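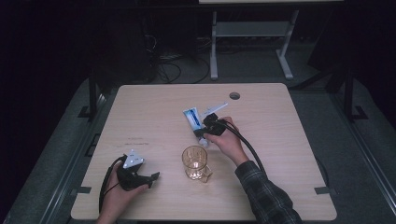

Toothpaste tube held in the right-hand gripper, with the glass mug standing on the table and the left gripper open toward it.

Second progress report, August
By Divina Marquez

Prepared for Iqra Ansari, Larov program office

This report covers the second stage of the review of the Sunura hand-held gripper kit. The first stage dealt with unpacking, setup and the seller's training material. This one deals with daily use at the table, mostly on small household and bathroom items, and with what the kit would cost us in time if we kept it.

Work done

We spent 12 working days with the kit at the Olvera site. Each operator used the grippers as a pair, one in each hand, and worked through the task cards agreed on in the first stage. The cards we finished are the ones for the washstand group: tube to mug, brush to mug, tube and brush together, and mug by the handle. The kitchen group has been started and is not ready to report on.

Two operators took part in the whole stage. A third helped for short periods when one of them was out, and those sessions have been left out of the findings.

Grip

The jaws do well on soft packaging. A toothpaste tube can be picked up from flat on the table, turned and set down again without much practice. A full tube is easier than a half-used one, which folds where the jaws close on it. Both operators learned to take a half-used tube nearer the cap.

Thin, hard items are less reliable. A toothbrush handle tends to roll between the jaws when it is held alone. Held against a tube it stays put better, and the card that asks for both items together gave us less trouble than the card for the brush alone. We did not expect this and have told Sunura.

Glass is the weak point. The jaws will hold a mug by the handle, but the operator has to come in level and slowly. If the approach is off by a little, the mug slides away on the wood. One mug was chipped on the rim and taken out of use. We asked the seller for softer jaw pads. They offer a set at extra cost, and we have one on order.

Comfort and cables

Operators were asked to stop and rest after 15 minutes, as the Sunura guide recommends. That limit is about right for new users - the wrists tire before the fingers do. After the first few days both operators said they could have gone longer, but we kept to the limit.

The cables are the most common complaint. They leave the back of the gripper and have to go somewhere, and on the right side the usual answer is to run the cable back along the forearm. It works, but a loose sleeve gets in the way of it and the cable pulls when the arm is stretched out. Sunura sells an arm strap. We tried plain cloth straps from the supply room and found them good enough.

Table and marks

The small tabletop has been steady throughout. We pencil start positions on the wood and rub them out between cards. Some marks have not come off fully, and operators have twice used an old mark by mistake. I would like to change to a printed sheet under a clear cover before the kitchen group goes further.

Support

Sunura answered most questions within a day. The written guide is clear on setup and thin on care. It does not say how to clean the jaws, and toothpaste gets into the hinge if a cap is left loose. We clean them with a damp cloth and a soft brush after each session. Sunura has confirmed that this is safe and says the next edition of the guide will include it.

Comparison with Brestum

The Brestum kit arrived late in the stage, so only a short trial was possible. It is lighter in the hand and the jaws open wider. The closing action is stiffer, and one operator could not hold a tube without crushing it. I do not want to draw more from this until it has been through the same cards.

Spending

Spending is within the amount approved for this stage. The only items not in the plan are the replacement mug and the jaw pads. Both were paid for out of the supplies line.

Next stage

- Finish the kitchen group with the Sunura kit, using the new pads once they come in
- Run the washstand cards with the Brestum kit
- Replace the pencil marks with a printed sheet
- Get a written price from Sunura for a second pair, with the pads included

Decision needed

The loan period for the Sunura kit ends before the kitchen group can be finished. Sunura will extend it at the same monthly rate if we ask before the end of the month. Please let me know whether Larov agrees to this, and whether the cost should come out of the equipment line or the supplies line.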